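**Plaid wins again, 1129 to 1084**

13/01/2020

The town of Girano has voted to keep its official tartan, which will come as a relief to the people who own the sweaters and a disappointment to the people who were given them.

The final tally, read out at the library by town clerk Soledad Szabo, was 1129 in favor of the red, white and black plaid and 1084 in favor of retiring it. It was the second ballot on the matter. The first, last May, drew a total of 1053 voters and was thrown out after it was noticed that the question on the ballot could be answered "yes" by both sides, and had been.

For newcomers: Girano has no Scottish history of any kind. The tartan was adopted after a former mayor came home from a wool fair in Doucet with a bolt of the stuff and a receipt he wished to have reimbursed. It has since spread to the bus shelters, the parking permits and the inside of the library book drop, where it can be enjoyed chiefly by books.
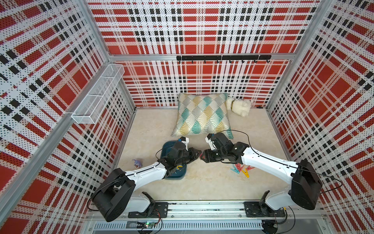
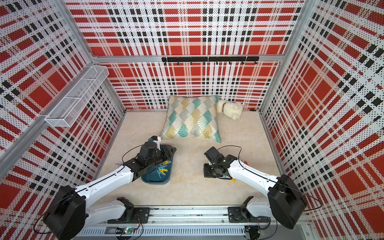
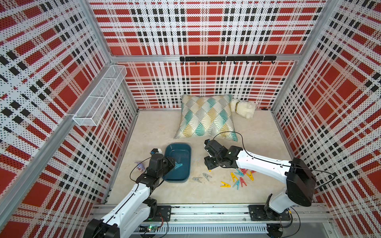

Opponents of the plaid had put forward a plain green, on the grounds that it would cost less to print and would not give anyone a headache. Their leader, retired sign painter Marcus Achterberg, says a straight line is hard enough to paint once without having to cross it with another one every few inches. He has repainted the Sadivska Street sign five times and has views on the black parts in particular. Put the pattern on a perforated panel, he told the library crowd, and the little holes leave the red and black looking speckled, "like the town has come down with something." The remark got a laugh from both sides of the room, and possibly a few votes for the wrong one.

Ivone Bittencourt, who ran the campaign to keep the tartan, called the result "a mandate." Asked whether 45 votes was a mandate, she said it was in Girano, where the last school board seat was settled by a coin, and the coin had to be borrowed.

Not everyone took a side. Lyle Kowalczyk, owner of Flasis Dry Goods, stocked up on both plaid and green ribbon before the vote and now has a great deal of green ribbon. It is half off through the end of the month. He would like it known that it also works at Christmas, as long as you supply your own red.

The one loose end is the question of what the tartan is called. The town charter leaves the name blank, with a note in pencil reading "ask Ketill." Ketill Fogh, who was deputy clerk back then, was asked. He said he had been meaning to get to it.

A naming vote has been proposed for May. Szabo said she will be writing the question herself this time, and that it will be short.

Green lawn signs may be returned to the library during regular hours. Plaid ones may stay up, though residents on Sadivska Street are reminded that the limit is one per yard, including the one that is painted on a garage.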